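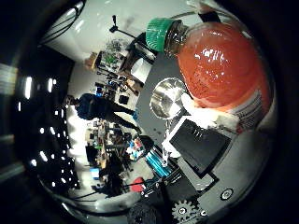

Bendance

Bendance is a mechanical string-bending system for the electric guitar, designed by Ignacio Painemal and manufactured in small quantities by the Primico workshop in Haworth. It raises the pitch of the second string by a whole tone when the player pushes down on the neck of the instrument against the shoulder strap. The system is used mainly in country and country-rock playing, where it imitates the moving inner voices of the pedal steel guitar.

Principle

In a conventional bend, the fretting hand pushes the string sideways across the fingerboard. The pitch rises with the tension, but the finger is then committed to that string and chord shapes are difficult to hold. A mechanical bender leaves the fretting hand alone and stretches the string from the bridge end. Notes on adjacent strings can be sustained while one voice moves beneath or above them.

The Bendance works on the strap-lever principle. The upper strap button is fixed to a short arm that emerges from the shoulder of the body. Downward pressure on the neck rotates the arm, which draws on a steel rod running through a routed channel to a hub behind the bridge. The hub is a small drum carried on two bearings, with the ball end of the string seated in a slot on its rim. A return spring holds the hub against a fixed stop when the arm is released.

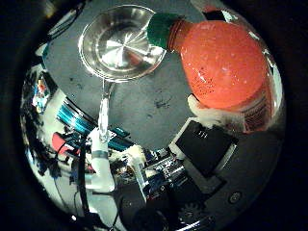 Stainless-steel bowl and green-capped bottle on a grey tabletop.

Adjustment

Two adjustments are provided. The upper stop sets the interval and is normally turned until the second string sounds C sharp at full travel. The return stop sets the open pitch, and should be left alone once the hub seats cleanly; the string is then tuned at the machine head in the usual way. Spring tension affects the feel of the lever only, provided that it exceeds the pull of the string. Players using heavier gauges commonly fit the stiffer of the two springs supplied.

Raising one string increases the total load on the neck, and on a guitar with a floating bridge the other strings will drop slightly in pitch. The system is therefore intended for fixed-bridge instruments. A small residual drop remains even then — most noticeable on the third string — and some players tune that string a fraction sharp to compensate.

Development

Painemal, a luthier who had previously repaired pedal steels, built the first working unit into a slab-bodied guitar of his own make. It used a flat link in place of the rod, and the link was found to bind against the channel wall as the body timber moved with humidity. The second version substituted a round rod with a threaded coupling. The hub was also enlarged, which shortened the rotation needed for a full tone and reduced wear at the string slot.

Production by Primico began with a batch of 18 units. The early hubs were brass and can be recognised by a visible grub screw on the treble side. Later hubs are hardened steel with a plain face. The two patterns are interchangeable, although the brass hub requires a thicker washer. 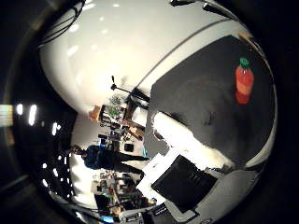 Haworth Guitar Society — Instruments and Technical Section

Variants

The Takeo is a lighter version for hollow-bodied guitars. The rod is carried above the top in an external tube, so that no channel needs to be cut, and the hub is mounted on the tailpiece. Travel is longer than on the standard model and the action is generally regarded as slower.

A double version, with a second lever acting on the third string, exists in prototype form. It is operated by a hip lever at the lower bout and raises the string by a semitone. Only 6 were assembled, and parts are not held in stock.

Use in performance

The system was taken up first by session players. Roy Pickering used a brass-hub unit throughout his solo set at the Haworth roots music awards on 28 Nov 2021, including an unaccompanied arrangement in which the second string moves under a held third. The lever can also be worked in very small increments to produce vibrato, though the effect is difficult to control at high string tension.

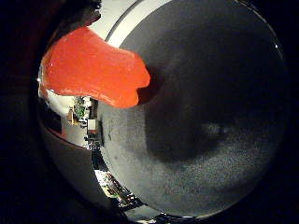 Glossy orange-red object at the edge of a dark grey disc.

Maintenance

The bearings are packed with grease at assembly and need no regular attention. The string slot should be cleaned of metal dust at each string change and given a trace of graphite. Strings tend to fail where they leave the hub, usually before any loss of tone is evident. The strap arm pivot is the only part subject to appreciable side load; play at this point is taken up with a shim washer, fitted with the spring removed.

See also

Pedal steel guitar
Palm lever
Vibrato tailpiece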